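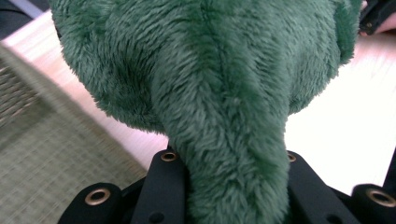

Jobs > Part-time > Plush sorting and repair

Wanted: patient people to sort, brush and grade secondhand plush

Clallora takes in old stuffed animals, works out what is wrong with them, and sends them back into the world in better shape. We need four part-time sorters for our workroom on Imholm Street, starting in March. No experience is required. A tolerance for fuzz is.

The work

You sit at a table with a heap of toys and go through them one at a time. Each one gets felt all over for lumps, tugged gently along every seam, brushed, and given a grade. The grades are A (ready), B (brush and a few stitches), C (surgery) and D, which we don't discuss in front of the toys.

A short-haired bear takes a couple of minutes. The shaggy ones take as long as they take. Long green pile in particular will hide a seam so well that you have to part it with your fingers like a parent looking for ticks. Check where any limb or tail meets the body, and then follow it down to the tip. Always brush with the nap. Dwayne Ridgeway, who runs the workroom, once brushed a whole gorilla the wrong way and it is still on his shelf looking startled.

You will also be folding. Plush that arrives as fabric goes on the tabletop to be smoothed out, checked for bald patches and put away by color. We own more green than anyone should. It came in one lot from a costume shop called Urano that was closing down, and there are 145 yards of it left.

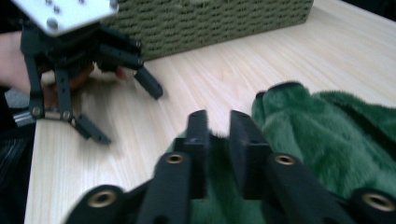
Smoothing it is harder than it sounds. Long pile bunches up the moment you let go, and a crease left in overnight will be there the next week, so we'd like people who can do a dull thing slowly and then do it again. If you find that restful, please apply. If you find it maddening, there is a vacancy at the bakery two doors down, and they're nice too.

Hours and pay

Shifts run from 9:30 a.m. to 1:30 p.m., three mornings a week. Pay is $19.50 an hour, with a paid break and decent coffee. Last year the workroom graded 2,252 toys, and we would like to beat that without anyone rushing.

You should

- be able to sit and use your hands for a full shift
- thread a needle, or be willing to swear at one quietly
- wear dark clothes only if you own a lint roller
- have no serious allergy to dust or synthetic fur

How to apply

Write to Wing-yan Kao at the workroom desk with no more than 100 words on a toy you once owned and what became of it. A résumé is fine too, but she reads the toy part first. Everyone who is shortlisted comes in for a paid trial of 30 minutes with a brush and one very tangled animal.

Comments

marlo_t: Is there any parking? I'd be coming from the Yousafzai Road end.

Wing-yan (Clallora): Street parking only, free until noon. After that you're feeding a meter.

Pinking Shears: Did this for two winters. Good people. I still find green fluff in my car.

J. in 4B: Can I apply if the toy I write about was technically my sister's?

Wing-yan (Clallora): Yes, if you admit it in writing.

Contact | © Clallora Plush Workroom | Back to top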